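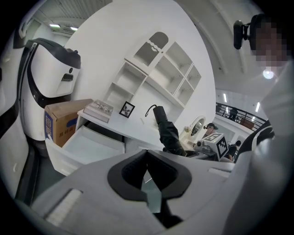 Roman Olszewski asked before I'd even got my pen out whether we could please stop telling clients to wash their hair every day, as half of them come in with scalps like sandpaper. Fair point! I said I'd put it first, so it's first.

Scalp care evening, planning meeting, Teltbridge salon, 9 June 2023

Present: Roman, Lech Wilczyńska, the two Saturday juniors and me (taking notes, badly).

Washing advice. We talked about this for ages. Lech thinks every other day suits most people, Roman would go longer for anyone with curls or colour. We settled on "ask first, then advise" and I'm rewriting the card that sits by the basins. Lech wants a line about rinsing properly — she reckons most of the flakes she sees are just leftover shampoo.

Scalp scrub. The Pinau one is lovely but it's gritty and I'm still picking it out of my parting. The Kołodziej one rinses out better and smells of very little, so we're going with that for the evening. I'll order 4 tubs and we'll see.

Leaflets. We've got 361 left from last time with the old prices on. Roman says stickers. I say bin them. Stickers won, 2 votes to 1, juniors abstaining (cowards).

Clarnholm branch. They'd like to run the same evening in August. Lech is happy to go over and do the head massage bit. The budget is 800 between both salons, towels included, and I did point out that towels always cost more than we think.

Any other business. Can whoever has the good wide-tooth comb bring it back.

Next meeting once the scrub arrives.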